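How Does a Game Decide What You Find in the Treasure Chest?

By Wanda Nowakowski

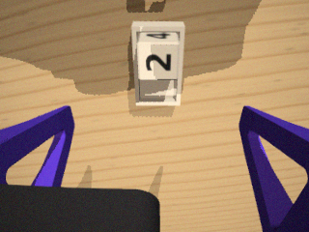
You have beaten the dragon. It took all of Saturday morning and most of a packet of biscuits. You open the chest, and there it is: a pair of brown trousers. Your friend beat the same dragon in one go and got a flying goat. Is the game being mean to you?

It isn't. The game doesn't know who you are, and it has no opinion about your trousers. What it did was roll some dice.

They aren't the sort of dice that fall under the sofa. A computer game keeps a list called a loot table, which says what might be in the chest and how likely each thing is. In Sarkance, the game my nephew plays when he is supposed to be laying the table, the dragon's list goes something like this. The computer picks a number from 1 to 1000. If it picks 1 or 2, you get the goat. If it picks anything from 3 to 52, you get a decent sword, so that's 50 numbers that mean sword. Everything else is trousers.

That is an awful lot of trousers.

Where does the number come from?

Computers are very bad at doing things by accident. They follow instructions, and "be surprising" is a difficult instruction to follow. So the game does a long, messy sum instead. It starts with a number called a seed, which might come from the clock inside the computer, and it multiplies and chops and stirs that seed until what comes out looks like nonsense. Start with the same seed and you get the same nonsense every time. Start a tiny moment later and the answer could be completely different. People call these numbers pseudo-random. You say it "syoo-doh", and the p is just there to catch you out on spelling tests.

But I've tried 112 times!

Then I'm sorry, and perhaps go outside for a bit. The trouble is that dice have no memory. If you roll a six, the die doesn't think "better not do that again". It doesn't think at all. Your next dragon has exactly the same chance of dropping a goat as your first one did, even if you've been very patient and said please.

Lots of players find this hard to believe. Some will only open the chest while jumping. Others wear a particular hat. In Likcombe, the village where you start the game, there is usually a queue of players bowing to a duck, because somebody once bowed to the duck and then got the goat. The duck has nothing to do with it.

Some games do step in and help. They quietly make the good prize a bit more likely each time you miss it, until you're certain to get it. Game makers call this bad luck protection. Sarkance hasn't got any for the goat.

My nephew has since got his. He rides it to Likcombe and parks it next to the duck.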